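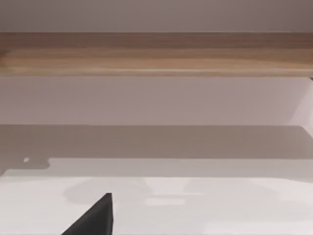 Captura: Raghavendra Kotian / projeto Wallus

Chamado 1094: comparação de câmera de punho e câmera fixa, garra nova no simulador

Status: aberto
Responsável: Raghavendra Kotian
Cena: Emwood, bancada branca

Oi, pessoal! Abri este chamado em vez de continuar na conversa de ontem porque a coisa cresceu e eu já estava me perdendo nas mensagens (culpa minha, mandei áudio demais). Vou escrevendo aqui conforme testo.

O problema é o seguinte: troquei a garra padrão pela Grusta no simulador e, na câmera de punho, só consigo ver um dedo. Um só! É aquela cunha preta subindo da borda de baixo, à esquerda do centro, e mais nada do braço. Do segundo dedo, nem sinal. Com a garra antiga eu tinha os dois dedos na imagem o tempo todo, e o Căpraru (nosso controlador, para quem chegou agora) usa justamente isso para estimar a abertura. Com um dedo só, ele reclama e devolve o erro 104, "referência de abertura ausente".

O que já tentei antes de incomodar vocês:

Reiniciei o simulador, claro. Nada.

Recarreguei o modelo da Grusta do zero, apagando o cache. O erro voltou igualzinho, na mesma etapa da inicialização.

Voltei para a garra antiga sem mexer em mais nada e o erro sumiu na hora. Fiquei até animado, porque isso tira a iluminação e a textura da mesa da lista de suspeitos, e eu estava desconfiando muito das duas. A mesa é quase toda branca estourada nessa vista, com umas manchas de sombra bem difusas, e achei que o detector pudesse estar se confundindo com elas.

Abri a garra no comando manual até o limite. O ângulo da junta muda no painel, então o comando chega. Continuei com um dedo só na imagem.

Minha aposta é a pose da câmera. O suporte da garra antiga tem um deslocamento lateral que a Grusta não tem, e acho que a câmera herdou o valor velho. Aí ela fica olhando torto e o segundo dedo cai fora do campo de visão. Ainda não provei nada, é palpite mesmo.

Para comparar, passei para a outra câmera, a que pega o braço de lado. E que alívio! Dali dá para ver o antebraço branco com a etiqueta AGILE X, o punho preto e a garra apontando para cima. A sombra no meio do tampo também ajuda bastante: tem a forma de uma garra, com a cabeça larga e uma haste comprida que desce até embaixo. O outro braço aparece só aos pedaços, uma parte preta no alto e o que parece ser uma pontinha branca à direita, então para calibrar os dois juntos essa vista não serve. Para conferir um braço de cada vez, eu fico com ela fácil.
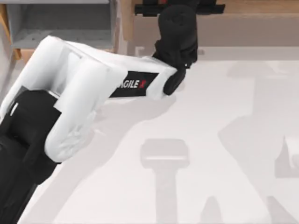
Próximos passos

1. Zerar o deslocamento lateral no arquivo do suporte e carregar a cena de novo. Se aparecerem os dois dedos, fecho este chamado feliz da vida e pago o café.

2. Se não aparecer, abrir o campo de visão da câmera de punho em cerca de 2 graus por vez, sem exagerar. Da última vez que abri demais, a borda distorceu e o Căpraru passou uma tarde inteira achando que a garra estava fechada.

3. Rodar a mesma sequência de movimentos com a garra antiga e com a Grusta, gravando as duas câmeras. Quero os registros lado a lado, com o mesmo tempo de início, senão a comparação não vale.

4. Ver se o Căpraru aceita ler a abertura direto da junta quando falta um dedo na imagem. Alguém lembra se essa opção existe na versão que a gente usa? Procurei no manual e só achei uma menção meio vaga no apêndice.

Atualização, sexta-feira, 23 de agosto

Fiz o passo 1 agora de manhã. O valor herdado estava lá mesmo, no arquivo do suporte, do jeitinho que eu imaginava! Zerei, recarreguei, e o erro 104 parou de aparecer na inicialização. Só que ele ainda volta quando mando a garra abrir toda, então o campo de visão continua apertado. Vou para o passo 2 depois do almoço e deixo o chamado aberto. Se alguém tiver o arquivo de calibração original da Grusta, por favor anexe aqui, o meu veio sem a parte da câmera.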